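Good practice for hand-guided gripper work: second progress report
To: Annunziata Gatti, Drummond
From: Saimi Huttunen, Selia
01/05/2019

You asked in your last letter whether the draft rules are being followed and whether they are making any difference. My short answer is that most of them are being followed, and I can only show that two of them make a difference. The rest of this report says why I am still doubtful, and what I would like to do with the remaining money.

Where we are

The draft you saw in March had nine rules. It now has seven. We dropped the one asking operators to sign a comfort statement after each session, which everyone signed without reading, and we dropped the one on lighting levels, which had been copied from an office guide and had little to do with people picking up lids and putting them in a rack. Donnie Munro wanted to keep the lighting rule until we had something better. I would sooner have a gap in the list that we all know about.

The seven that remain cover: clearing the board between tasks, cable routing, grip and wrist position, breaks, what gets written in the session log, who may stop a session, and how changes to the table are recorded.

Vornum has been using the list on its own table since the start of this period. We have had no objections from them to the wording, but I don't take much comfort from that. A rule that draws no complaints may simply be a rule that has had no effect on anyone's day.

What we checked

Archie MacLeish and I sat in on sessions at Vornum and at our own place, and we compared what we saw with what the logs said afterwards. We also read through 500 log entries without knowing who had written them. The logs are tidy. They are also very alike, and in a good many of them the cable box is ticked with no note beside it, on days when Archie's own notes have a lead lying where an operator's arm needed to go.

I don't think anyone is being dishonest. The log asks "Cables clear? Y/N" and the operator looks down, sees that nothing is snagged at that moment, and ticks Y. The question is a poor one and we wrote it.
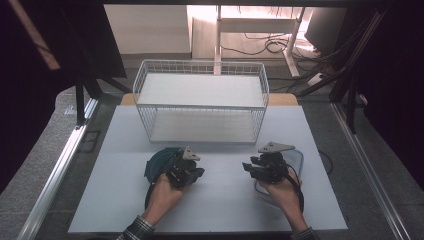
Cable routing is the rule I trust least as it stands. The draft says that leads must be "kept away from the working area", and it sounds sensible until you ask what the working area is. With a gripper in each hand, the lead comes off the tool and has to go somewhere past the wrist. The left one at this table loops out over the rim of the blue lid, which is one of the things on the board to be handled, and there is more black cable curled on the table off the right-hand edge of the board. Is that a breach? Archie says yes, plainly. Donnie Munro says no, as the middle of the board is clear and that is where the hands meet. They were both reading the same sentence. If two people who helped to write a rule can't agree on what it forbids, we can't expect an operator to work it out at the start of a shift.

We have therefore rewritten it. The new wording says that no lead may lie over or under an object that is to be picked up, and that spare length must be taken off the table altogether. It is longer and uglier than the old one. When we read it out to the operators, they all gave the same answer about what it meant, and I had stopped expecting that from any of our sentences.

Floor cables are a separate matter. The draft says nothing about them, and I think it should, but I would like to keep the two apart. A trip risk is covered by ordinary workplace safety and each site already has somebody responsible for it. If we fold it into our list, I fear both sides will assume the other is looking.

Grip and wrist position

This is one of the two rules I would defend. Operators who were shown how to rest the grippers between moves asked for fewer unplanned stops, and their logs and our notes agree on it. I would still be careful about putting that into anything public. The people who had the training also knew we were watching for it, and they are a small group.

Breaks

The other one that works. It works because Donnie Pringle enforces it, and he does so by walking in and turning the session off. At Vornum, where the same rule depends on the operator deciding to stop, breaks slide. I would like to say that the rule is good. What I can say is that Donnie Pringle is good, and I don't know how to write him into a standard.

Who may stop a session

On paper, anyone. We asked the operators whether they had ever done it. Several said they would if they needed to. None had. I don't know what to make of that and would ask you not to count it as a success in your own summary, as happened with the training figures last time.

The Redus checklist

You suggested that we adopt the Redus checklist in full, to save effort. We looked at it again. It was written for fixed arms behind a guard, with an operator who stands outside. Much of it asks about guards, interlocks and entry points. Our people are sitting with the tools in their hands and there is no outside to stand in. We could tick most of the boxes as "not applicable" and be able to say that we comply, and I would be sorry to see the project spend its time on that. We have borrowed its section on recording changes, which is clear and short.

What we have not done

The guidance for new starters is late. It was promised for this report and there is only an outline. We held it back while the cable rule was being rewritten, and then Archie was needed elsewhere.

We have not tried the list at a third site. Without that I would not call it a standard, whatever the title of the grant says.

Next period

We will replace the yes/no boxes in the log with short written answers, and compare a fresh set of entries with our own notes. We will finish the starter guidance and send it to you in draft. We will find a third site, preferably one that owes us no favours.

I am asking for no extra money. I am asking to move what was set aside for the printed booklet into more time for sitting in on sessions. The booklet can wait until there is something in it that I would be willing to put my name to. Please let me have your decision on this before we book the next visits with Vornum.

Saimi Huttunen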